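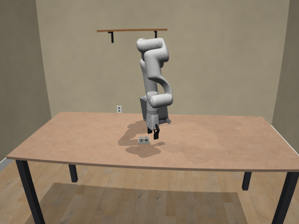 A simulated arm, a simulated table and a block calendar set to 28.

About Nekent

Nekent writes the software that sits between a robot arm and the thing it is supposed to pick up. We don't build arms or sell grippers. If you have bought a robot and it is standing in your building looking expensive, we are the people you ring next.

We started in May with two desks, a kettle and a strong opinion about motion planners. The opinion was that most of them are very good at getting an arm from one place to another and very bad at telling you why they have gone the long way round. The kettle has been replaced since. The opinion has been softened in a few places, mostly by customers.

What we make

There are three pieces, and you can have them separately.

Foren is the planner. You give it a scene and a goal, it gives you a path, and it writes down in ordinary words which paths it threw away and what was wrong with them. "Elbow too near shelf" is a typical entry. People buy Foren for the paths and stay for the log, which some of them read over lunch.

Boiko is the perception side. It takes camera views and works out what is on the table, which way up it is and how sure it ought to be. That last number took us longer than the other two put together. An early version was completely certain about everything, including several shadows.

Zasov is the tool we wrote for ourselves and then found other people wanted. It replays a run step by step, so you can stop at the moment before things went wrong and change one setting. It is not pretty. We have been promising a nicer set of buttons for some time and will go on promising it.

How we work

Everything goes through simulation before it goes near a customer's hardware. A simulated arm can be driven into a simulated table all night and in the morning there is no invoice. Each change to Foren has to get through 500 test scenes, and if it fails more than eight of them it goes back to whoever wrote it, with the log attached. There were 300 scenes to begin with. The rest were added one at a time, usually after a phone call.

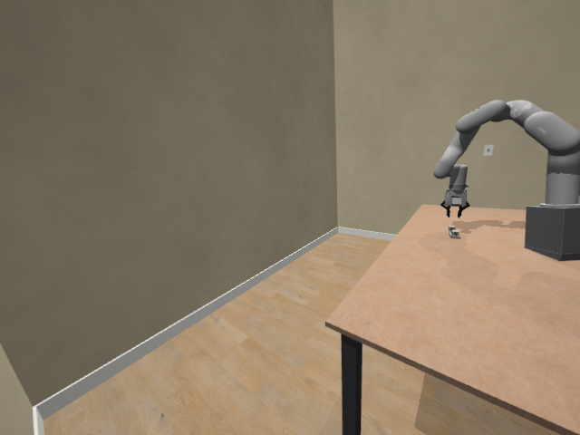
Most of the scenes are dull on purpose. A room, a table, an arm and one small thing to reach for will find more faults than a warehouse full of moving parts, and you can see at a glance what you are looking at. We change the viewpoint a good deal, as an object that reads clearly from the front can become a grey lump from the side, and Boiko needs to cope with the lump. We change the objects too. Small, awkward household bits are best. Neat cubes make everybody's software look clever, ours included.

Simulation will lie to you about friction, cables and the afternoon sun, so we check against real arms before we release anything. When the two disagree we believe the real one, after a short sulk.

Who we work with

Our customers are mostly small labs, teaching workshops and firms with one or two arms and no wish to hire a department. We are happy to work with whatever you already have, within reason. Please tell us the model before we quote. "A grey one" has been tried.

We don't do demos with music. If you ask for a demo you will get a shared screen, a test scene of your choosing and one of the people who wrote the code. If the planner fails, you will see it fail and we will open the log together. A fair number of our customers signed up after one of those.

Getting in touch

Use the contact form and say what the robot does now, what you would like it to do, and how far apart those two are. Support requests should include the Zasov file from the run. A description is welcome as well, but "it went funny" will get you a polite reply asking for the Zasov file.

Page last updated 7/11/23.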